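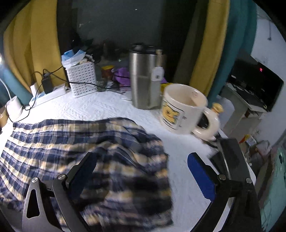
Clearing the table, May 19, 2023

I have been meaning to write this up for a while. The table in the back room at Furkadstead is supposed to be where we eat. For most of the winter it was where things got put down. I spent a good part of this week getting it back, and these are my notes on how it went, mostly for my sister Kolbrún, who asked, and for anyone else with a table in the same condition.

The white cloth stays on it all year. It has a raised pattern of diagonal lines crossing each other, and it came from Grethe Lykkegaard when she moved to the smaller apartment. I like it a lot, but a white cloth makes a table look like a clean surface even when it has a week's worth of stuff on it, and I think that is part of how I let it go so long. With the old brown oilcloth I noticed the mess sooner.

The plaid

The biggest thing on the table was the plaid, in navy, cream-yellow, gray and white, with a gathered edge. I bought it in January and have worn it a good deal since. It spends more time on the table than in the closet. I take it off, I lay it down meaning to fold it, and then the kettle goes or the phone goes.

The gathering is what makes it hard to fold. Shirts I can do without thinking. Anything gathered wants to bunch up on one side, and the pile ends up leaning. I tried three ways:

Folding it in half lengthwise and then in thirds. This made a thick wedge that slid off the shelf.

Rolling it from the plain end toward the gathers. Better, but it came out of the drawer with creases running across the stripes, and those showed.

Laying it flat, smoothing the gathers out with my hand, folding both sides in to the middle, and then folding it once. This is the one I kept. The trick is to do the smoothing first, and to use the stripes as a guide for keeping the sides straight. Plaid is good for that.

Manju Upadhyay told me I should just hang it. She is probably right, but we have one closet with a rod and it is full of coats until summer. I did clear a hook on the back of the bedroom door, so on days when I know I will wear it again the next morning it goes there. That alone has kept it off the table four days out of five.

The basket

We have a white plastic basket with slots in it that sits at the back of the table. I got it to hold mail. It has never held mail. What it held this time was a heap, well over the top, and a lot of it was the sort of thing you empty out of your pockets and bags at the end of the day. Old disposable masks, plastic wrapping, receipts from the Cadgate market, a bus schedule for a route that has changed.

I took it out on the back step and emptied the whole thing onto newspaper. I would recommend doing it that way. When I sort from the top I get a third of the way down, decide it looks fine, and stop. With it all tipped out you have to deal with it.

Most of it was trash. I kept a roll of tape, a tube of hand cream, a spare key to the shed, and a sealed packet of masks, which went in the hall drawer. The basket got a rinse under the garden tap and I used an old toothbrush on the slots, which hold dust in the corners. It took 10 minutes and made more difference than I expected.

I thought hard about where to put the basket afterward. If it goes back on the table it will fill up again. If it goes away completely, the pocket things will land straight on the cloth – I know this from the last time I tried it. For now it is back on the table with one rule, which is that it gets emptied on the night the trash goes out. Yasaman Shokri does this with the bowl by her front door and has kept it up for two years, so it can be done.

The mug and the tumbler

These two are out more or less all the time and I have stopped fighting it.

The mug is the big cream one with the yellow bear on it. It has a thick handle that you can get your whole hand through, and it holds enough tea that I only have to get up once in a morning. Guðlaug Hviid gave it to me when I was working nights at Gara and complaining about the paper cups. I have other mugs, some of them nicer, and I don't use them.

It is a heavy mug to have on a cloth. I had been setting it down straight on the white, and you can guess what tea does to white cotton. Two rings had set by the time I started this. I soaked the cloth overnight in cold water with washing soda, then put it through a normal wash, and one ring came out completely. The other is now a very pale tan and sits under where the basket goes.

The tumbler is stainless steel with a black lid. I fill it at breakfast and it lasts me until the afternoon. The body is easy to keep clean but the lid needs attention, and I had been lazy about it. If yours comes apart, take it apart. I soak mine in hot water with a spoonful of baking soda, go over it with a bottle brush, and let it dry upside down on the rack overnight before I put it back together. Putting it together damp gives you a smell by the second day.

I also had small things collecting next to the tumbler, as there always are. Tags, pegs, flat odds and ends that don't belong to any room in particular. I used to set up little dishes for these and then the dishes became clutter too. What I do now is pick them up in one hand at the end of the evening and walk through the house until my hand is empty. Pegs go to the laundry line bag. Tags go in the trash unless they have washing instructions on them, and those go in an envelope in the sewing box. If there is something I can't place, it goes in the envelope as well and I look at it again in a month.

Washing the cloth

Since it was off the table anyway I did the whole thing properly. A textured cloth doesn't show crumbs but it holds them. I shook it outside twice, ran a lint roller over both sides, then soaked and washed it as above. I didn't iron it. Grethe always said ironing flattens the pattern, and I pulled it straight while it was damp and dried it over the banister. It came out fine. There is a little puckering at one hem that was there before.

While the cloth was drying I wiped down the table itself, which I hadn't seen since before the holidays. There is a scratch near the window end I don't remember. I rubbed some of the Ansari wax into it, the clear kind in the flat tin, and it is less noticeable now, though it could use a second coat.

Where it stands

It has been a few days. The cloth is back on, the basket is at the back and has a pair of gloves and one envelope in it. The mug and the tumbler are on a cork mat, so no more rings. We have eaten at the table every night, which we hadn't done in a while, and I moved the second chair back in from the bedroom where it was holding laundry.

The laundry is now on the bed, so that is next. I also still need to do something about the windowsill behind the table – it has seed packets on it from last year and a jar of screws, and I would like to get the seeds sorted while there is still time to plant the beans.

Kolbrún, the wax was in the cupboard under the stairs, on the left, behind the paint. I have put it back there.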